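Section 4: Setting the alarm and the backup battery

OK, your Drullis clock is plugged in and the time is right, so let's get it to wake you up! I've had mine by the bed for years and still mix up the two side buttons, so go slow the first time.

1. Hold the ALARM button until the hour blinks.
2. Tap the plus or minus button to get your hour, then press ALARM again to move to minutes.
3. Press ALARM one last time. A little bell shows up next to the time.
4. Pick your sound with the slider on the back (I like the chime, the buzzer is brutal).

Note: if you don't touch anything for 40 seconds, the clock drops back to the normal display and you get to start over. Sorry!
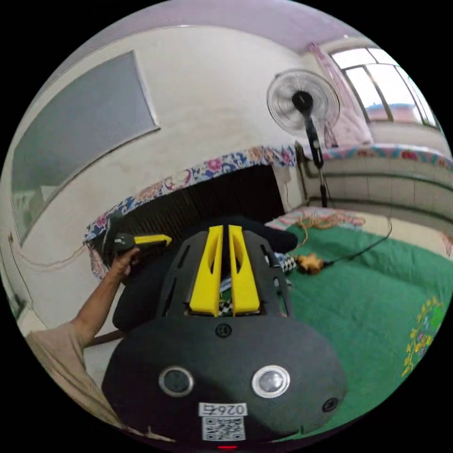
Red indicator light, label with number 0267, and QR code.

Now the battery. It only keeps the time going during a power cut, so the display stays dark until the power's back.

5. Unplug the clock and slide off the bottom cover.
6. Drop in the coin cell with the plus side facing you, and close the cover until it clicks.
7. Plug the clock back in and check your alarm, I always do.

Caution: keep coin cells away from kids and pets. If one gets swallowed, get medical help right away.

Snooze and the night dimmer are in Section 5.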